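Rosby Grasp Planner
Grondness Software / Products / Motion and planning

Grasp and approach planning for parallel-jaw grippers. Runs in the simulator first, same config goes to the real cell. No re-export, no second license.

In stock as download. Single seat 350, extra seats 50 each. Academic pricing, ask Tania Sikder in sales.

What you get
Planner core, command line tool and the viewer
Wrist view rendering, for tuning your perception against sim before you touch hardware
Collision checking against floors, cabinets, drawer fronts, whatever you load as a mesh
57 ready made gripper profiles. Yours isnt on the list? Send us the CAD, usually a few days
Handle and knob grasps. Pull direction is set per part, see manual

What's new in this release
Approach cone can be set per finger pair now. Was global, people complained, fair enough
Viewer no longer freezes when you reload a scene mid-plan
Fixed wrong sign on wrist yaw when the tool frame is mounted upside down (thanks Mahfuz Gamage for the logs)
Pre-grasp check runs with fingers fully open by default. Old behavior under Settings, Legacy

Requirements
64-bit Linux. Windows build planned for December, viewer only at first.
6 GB of memory for the planner, more if you load big meshes. A graphics card helps with the wrist view but planning itself dosn't use it.

Not included
Robot drivers. Force control. We plan the path and the finger opening, your controller does the rest. If you need both look at the Ferreira bundle, which adds the Gristitside driver pack.

Licensing
Key is tied to the machine. Moving to a new one: release the old key from the Help menu, then activate. Lost the old machine, mail support and Sabina Kumarasinghe will reset it.

Trial
Full features, no watermark, plans can't be exported. Starter scenes are in the installer under scenes/indoor. Open one, pick the target part, hit Plan. Switch the viewer to Wrist to check jaw clearance before you run anything, and turn on Flat Shading if it's slow on a laptop.

Page updated 9 November 2018
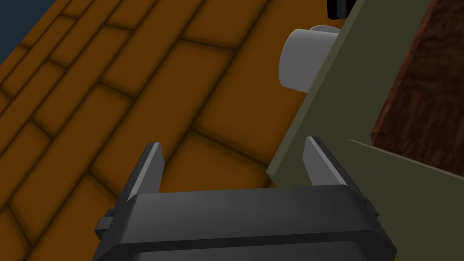
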